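Tanley open day -- anyone else go?

Forum > Automation and Robotics > Shows and Visits

gristmill83
Posts: 171

Went Wednesday, mostly for the Pemari arm. The flyer said "sorts and packs mixed small parts without supervision." I stayed from 2 p.m. until they started rolling up cables and I'm not sold.

The setup was a desk, a divided wooden box, and some strips of cardboard. I've seen harder jobs given to a kid on a summer shift. And every time I came by there was a staffer sitting right there with a laptop.

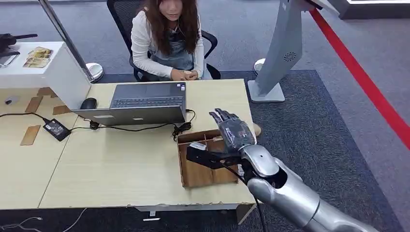
I asked how many picks it made in a row before someone stepped in. Got told 44 was the best run that day. Fine, but best run isn't what I asked. I wanted the average and they said they'd email it. Still waiting.

dunlin_r
Posts: 101

I was there in the morning and thought it did better than you're making out. The hand is slow, sure. But thin flat stuff on a desk is a pain to pick up, even for people wearing gloves. Did you watch the Dinsa one? That was all bolted-down fixtures and everybody clapped.

gristmill83

Watched it twice. At least Dinsa told us it was fixtured. My beef is with the word "unsupervised" on the flyer.

beltdrive_bo
Posts: 12

A person at the desk doesn't mean she's running it. Might be logging. Did you see her take over?

gristmill83

No, I didn't, and I'm not saying she did. I'm saying I couldn't tell, and nobody at the booth would give me a straight answer on it.

dunlin_r

Fair. I didn't ask that one. The guy I talked to only wanted to go on about Vimton and the pilot line there.

old_conveyor
Posts: 640

We had Pemari quote us last March. Almost 83 grand before guarding. For a box with dividers in it. We bought a bowl feeder.

beltdrive_bo

A bowl feeder won't do cardboard strips though

old_conveyor

Neither do we.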